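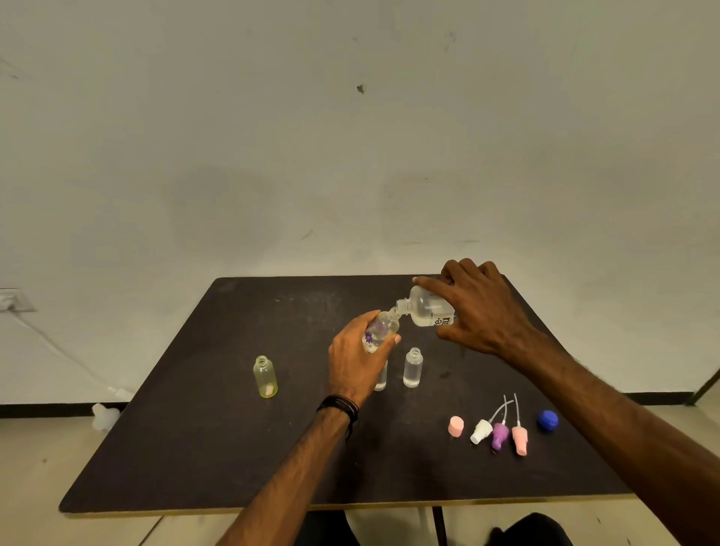

4.2 Collecte des démonstrations de transvasement

Les démonstrations du sous-ensemble Tomar ont été enregistrées en vue égocentrique, sans instrumentation des mains ni marqueurs sur les objets. Chaque séquence couvre une tâche bimanuelle complète, depuis la prise des récipients jusqu'à leur repose sur la table. Le corpus comprend 2 000 séquences réparties sur 19 environnements domestiques. Les participants recevaient une consigne verbale réduite à l'objectif (« transférer le liquide d'un flacon à l'autre »), et le choix de la main stabilisatrice leur était laissé.

Figure 3 – Transvasement bimanuel entre deux flacons en plastique transparent. La main droite incline le flacon source, dont le goulot fileté touche l'ouverture du flacon receveur tenu par la main gauche. Les bouchons et pompes de pulvérisation sont posés à droite sur la table.

Cette tâche a été retenue pour trois propriétés qui mettent en défaut les politiques apprises sur des objets opaques et rigides. Le niveau du liquide n'est observable que par des indices de réfraction peu contrastés. Les deux goulots s'occultent mutuellement au moment du contact, précisément lorsque l'erreur d'alignement doit être la plus faible. Enfin, les deux mains sont mobiles : le récepteur est incliné vers la source, et la pose relative des goulots constitue une variable de commande plus pertinente que la pose absolue de chacun d'eux.

Nous segmentons chaque séquence en six phases : saisie, approche, contact des goulots, écoulement, séparation, repose. Les frontières ont été annotées manuellement selon le protocole de Saxena, puis propagées par le module de suivi Nellevis. La phase de contact est définie par la première image où les deux goulots sont jointifs dans le plan image – critère volontairement bidimensionnel, l'estimation de profondeur étant instable sur le plastique transparent. Les images où une main masque entièrement l'un des goulots sont conservées mais exclues du calcul de la perte d'alignement.

Les objets non manipulés présents sur le plan de travail (autres flacons ouverts, bouchons, tubes plongeurs) n'ont pas été retirés. Ils servent de distracteurs naturels et sont étiquetés comme tels. Un essai préliminaire sur table dégagée avait conduit la politique Zarkosen à confondre récepteur et flacon voisin dès l'introduction d'un second récipient de teinte proche.

La politique est entraînée à prédire la transformation relative entre les deux goulots sur un horizon de 10 pas, conditionnée par la phase courante. Les trajectoires des poignets sont reciblées vers la plateforme à deux bras Clutbridge par optimisation sous contraintes articulaires. La configuration des doigts n'est pas transférée ; seuls l'axe de préhension et l'ouverture de la pince sont conservés. Les séquences dont le reciblage viole une limite articulaire pendant la phase d'écoulement sont écartées de l'entraînement, mais restent utilisées pour le pré-entraînement de l'encodeur visuel.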